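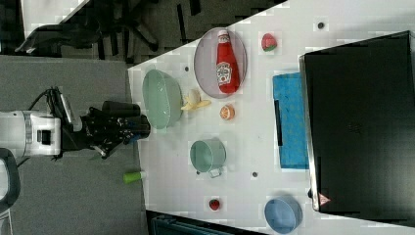

Inuretti play kitchen table, white top

Back in stock in the long size. Same table as last year, new feet, better box. Ships flat.

The short version: it's a low table for pretend cooking, made by Inuretti, sold here and through Foltel. White wipe-clean top, rounded corners, screw-in legs. Two leg heights in the carton so you don't buy again when they grow. Top is 100 cm on the long side. Takes 2 kids easy, more if they get along.

Assembly. One hex key, included. Legs first, then the brace, then flip it. Get somebody on the other end for the flip. Don't overtighten, the inserts will spin and then your stuck with it. If an insert does spin write to us and we mail a new one, no charge.

Cleaning: damp cloth, drop of dish soap. Crayon comes off. Permanent marker mostly doesn't. No scouring pads.

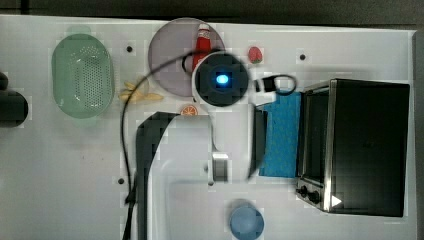 Reading time: 2 min

Play food and dishes sold seperately. We get asked every week. The table fits pretty much any brand of toy pans and plates, and the Sarantis starter set is the one we'd pick for under fives, bigger pieces and nothing sharp. For older kids get the Atent set, more small stuff, more to lose under the couch.

Surface note. Matte finish, not gloss. Shows smudges in strong light, wipes off. Fotis Kokkinos in our returns dept would like everyone to know a smudge is not a defect.

Stock: 141 left in white as of Tuesday, March 11, 2025. Birch edge version comes back in May, no preorders on that one, sign up for the email instead.

Shipping is one carton. Heavy-ish. Driver leaves it at the door, not upstairs. Check the corners before you sign, take a phone pic if anything is crushed and send it over same day if you can.

Returns: 30 days doesn't apply to assembled tables. Unassembled, fine, original carton please. Spare legs, feet and the hex key are all on the parts page.

Schools and daycares, ask for the quantity price. Email is faster than the phone.

Related items
Sarantis starter dish set
Atent play food, mixed
Inuretti stool, low
Inuretti spare feet, pack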